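Smocking Night Is Back, and We Have a Lot of Thread

The Plallstead sewing circle starts up again in June 2024, and I could not be happier, because this time we're doing English smocking! If you have ever stared at the front of an old baby dress and wondered how all those tiny pleats stay put while the fabric still stretches, come and find out with your own two hands.

We'll begin with a plain cotton lawn and a simple cable stitch. Cable is forgiving, it works up fast, and once your fingers have it you can move to wave and trellis without much fuss. I've marked up dot sheets for anyone who wants to gather by hand, and the Kwok pleater will be threaded and ready for everyone else. (Please cut off your selvages before you roll the fabric in. The needles will thank you.)
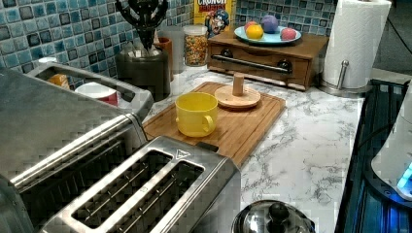
Countertop with cutting board and toaster.

On fabric: buy three times the finished width. I know it sounds like a lot. My first bishop dress was cut at double and it came out flat as a pillowcase -- I still have it in a drawer. Gingham is lovely for beginners, and the Furklow shop has set aside 22 bolts for us to pick through. For floss, use three strands for most stitches, and strip them apart before you put them back together so they lie smooth.

Blocking matters too. Pin the pleated panel to the pattern guide, hold a steam iron above it, and let it dry fully before you take out a single pin. Gathering threads stay in until the very end!

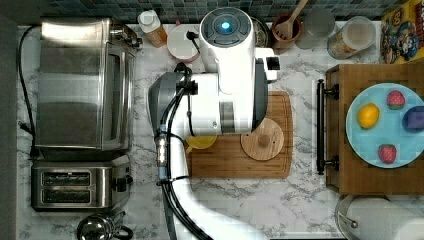

Saturnino Bustamante wrote in to say that he backsmocks the top two rows on everything now, and that his collars have stopped fanning out when they go through the wash. He uses a single shade that matches the fabric, so nothing shows from the front.

I tried it on a sunsuit right after reading his note and I'm sold. It adds an evening of work, maybe less if you keep your tension even, and the pleats stand up so nicely

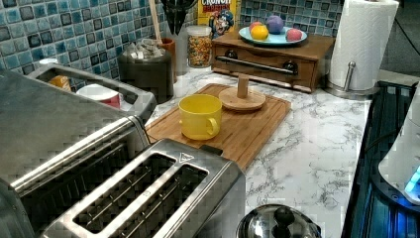
that I went back and did the same on a bonnet I had called finished. We'll cover backsmocking at the second meeting, and in July we move on to piping and setting the yoke. Bring small sharp scissors, size 7 or 8 crewel needles, and whatever half-done project has been sitting in your basket. The Jarkstead group is welcome to join us as well, and there are plenty of chairs.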